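Planning the Equipment for a Bed-Making Data Project
Student project report, Uston group
Written up by Trevor Entwistle

What we set out to do

Our group wanted to teach a small arm to straighten and fold bedding, and before any of that could happen we had to decide what to buy. I took on the equipment plan because I like spreadsheets (I know, I know) and because the budget scared everyone else. The department gave us $1260 for the whole project, spares and shipping included. That sounds like a lot until you price a single decent wrist joint!

This report covers how the money was split, what I would move around if I did it again, and what we still need before the spring demo in April.

The first plan, and why it changed

My first budget put nearly everything into the arm. We could borrow the Drumside, an older arm the lab already owns, or buy a Jisar kit and build it ourselves. I was very keen on the Jisar. It is lighter, the joints are easy to replace and the manual is written by someone who clearly loves building things. The trouble was that it would have left us with $287 for grippers, cameras, mounts, cables and fabric, and one broken part would have ended the project.

So we kept the Drumside and spent on hand-held grippers instead. A person holds the tool, does the chore the way they would at home, and the camera on it records what the fingers are doing. You can collect in a real bedroom without hauling an arm up the stairs. For a group of 5 students with classes at different hours, that mattered more than any spec sheet.

How the money was divided

Hand-held grippers, two: $540
Cameras and lenses: $310
Spare finger pads, pins and links: $145
Storage cards and a backup drive: $120
Bedding and towels: $85
Held back for repairs: $60
Total: $1260

The bedding line got laughed at in our first review, but I would defend it. We bought almost everything secondhand, and we asked friends for anything they were willing to lend. A gripper that has only met one white sheet has not met much.

Choosing the fingers

We compared two finger sets. The Babaei fingers have a smooth face and close very precisely, and they are great on boxes and cups. On cloth they slid. The ribbed pads cost a little more per pair, but they held a hem well in our bench trials, so those went on the order. I also asked for 12 spare pads, and I'm glad I did, as pads wear fastest at the tips.

Opening width was the other big question. A folded blanket needs a wider reach than a single sheet does, and the price jumps once you go past the standard linkage. We stayed with the standard one and put the difference into spares.

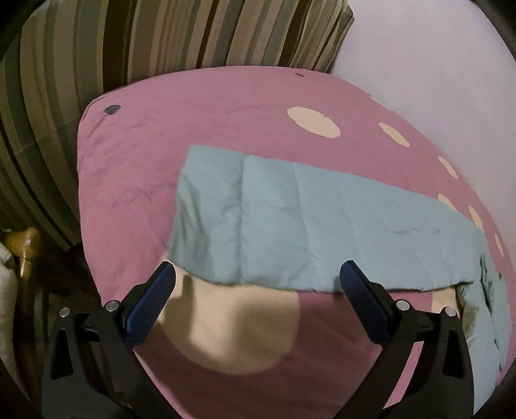 Fabric planning turned out to be my favorite part of the budget. Plain sheets are cheap, but a real bed has layers, and the layers are where the camera has to work hard. A light blue textile folded over a pink bedspread with cream dots, with a striped cloth up behind it, gives you three very different surfaces in one place, and the dots come in all sizes, so an edge can't be picked out by color alone. I now keep a column in the spreadsheet for pattern as well as for size and weight. Next term I'd like to add something fuzzy, a fleece or an old bath mat, and a fitted sheet with tight elastic.

What we still need

The storage line was too small. Video fills a card quickly, and we had to stop sessions early to copy files over. I would move $50 from cameras to storage if I could do it again, and I'd order the second drive in the first week. We also need a proper carrying case, since the grippers currently travel in my gym bag wrapped in a towel.

For the April demo we are asking for bench time with the Drumside, one more set of ribbed pads and a second charger. The request is in, and I'm already pricing fleece.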